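Chapter 3
Supper, Lunch, and Other Disputed Territory

Ask ten people what time dinner is and you will learn a good deal about their grandparents. In the mill town of Burkwood, dinner was eaten at noon and came with gravy. Down the valley in Wurnside, dinner was eaten at seven, and anyone caught saying otherwise was assumed to be visiting.

This chapter is about the names and hours of meals, a subject most of us consider settled until we marry into another family. We will look at how the main meal drifted from midday to evening as people began working too far from home to walk back for it, and at what the word "lunch" did with the vacancy.

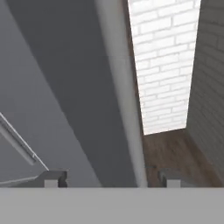 Nusrat Mohmand objected, on reading a draft of these pages, that her household never had a main meal at all. People ate when they came in, she wrote, and the only fixed hour in the house was the one when the stove got scrubbed. Textbooks, in her view, are written by people whose mothers rang a bell.

The point is fair, and Section 3.2 has been rewritten to meet it. Historians of eating do love a table with everyone seated. Seated people can be listed, and their forks can be inherited. The person who eats standing up at the counter leaves very little behind but crumbs, and crumbs are seldom archived.

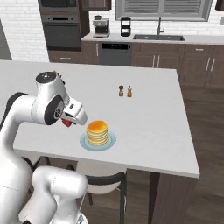 Our main source for the standing eaters is a set of household diaries collected in Wurnside over one August. There are 81 of them, in varying states of candor. Several diarists recorded three proper meals a day for a week and then, apparently worn out by virtue, began writing "toast."

Read the diary extracts in Section 3.1 before going further. As you read, keep track of which meals get a name and which get only a time - the unnamed ones are often the larger. Notice too who does the naming. In the Venckus diary, the cook and the children disagree about what to call the same plate of eggs for 16 days running, and neither side gives an inch.

Key terms: main meal, meal drift, standing meal, supper (contested)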